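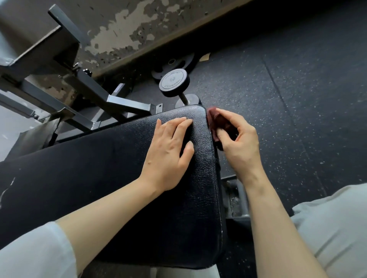

4. Do posted rules change what members do?

Most of the literature on shared fitness spaces takes it for granted that a posted rule is a followed rule. Managers put up a sign asking members to wipe equipment after use, a survey goes out a few weeks later, and a large majority of those who answer say they wipe. The sign gets the credit. We doubt that much can be learned this way, and the data from our two sites, Nunholm and Nirgate, have made us doubt it more.

The first problem is the survey itself. People know what the right answer is. A member who is asked at the front desk whether she cleans a bench when she is done with it has little to gain by saying no, and the form used at Nunholm was handed over by the same staff who enforce the rule. At Nirgate the form was anonymous and went into a box. Of the 38 members who filled it in there, 21 said they wiped down "always or nearly always." The Nunholm share was far higher, although the signs were the same size, carried the same wording and hung in matching spots.

The second problem is what counts as wiping. The Drinar checklist, which both sites used, has a single box for it. A quick pass over the top of a seat and a careful job along the side seam are scored alike. So are a dry towel and a cloth with cleaner on it. Earlier work by Barbier used the same single box and reported a strong effect of signs, but the paper never says who did the scoring or from how far away. We asked two observers to score the same sessions on their own and they disagreed often enough that we have dropped the item from our main results.

There is also the matter of which surfaces the rule is understood to cover. The signs said "equipment." Members we spoke with took this to mean the pads, and few of them thought of pins, handles or adjustment knobs, even though these are gripped by every user who changes a setting (Figure 2). A policy that is silent about the parts people hold is hard to judge by how clean the cushions are.

Figure 2. Adjustable weight bench, with one hand on the knob at the base of the support post and the other on the padded seat. 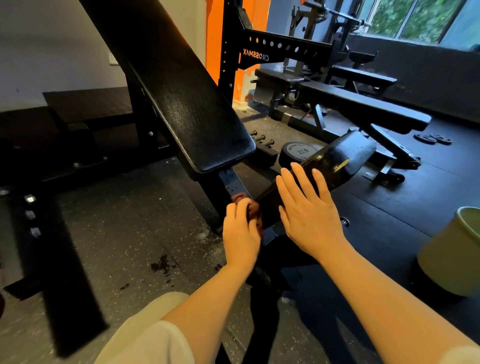

Marjorie Lambert, commenting on an earlier draft, objected that we ask too much of a sign. In her view it was never meant to teach anyone how to clean; it tells members that they may fairly expect it of each other, and that alone might be worth the paper. We accept that this is possible. It is also a different claim from the one usually made, and neither our forms nor those of the studies we reviewed had a question that could test it.

Six members at Nirgate were interviewed at more length in May. Two could not recall a sign at all. One recalled it well and described a picture of a spray bottle that was never on it. Such a small group cannot settle anything, but their answers fit poorly with the idea that the sign was doing the work. Section 5 turns to the placement of cloths and spray, where the evidence is slightly better.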